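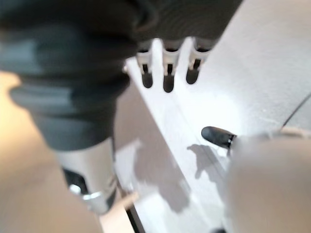 Fig. 4. Ribbed section and metal collar

4.2 Setting the supply pressure

Caution: Close the main valve before changing any fitting on the Drokska air line.

1. Open the panel on the left side of the Prenov compressor.
2. Turn the regulator knob counterclockwise until it stops.
3. Switch on the compressor and wait 40 seconds.
4. Turn the knob clockwise until the gauge reads 37 psi.
5. Push the knob in to lock it.

Note: The line filter lasts up to 4000 hours. Drain the bowl weekly. If the reading drops after step 5, check the hose clamps and repeat from step 2.

4.3 Draining the tank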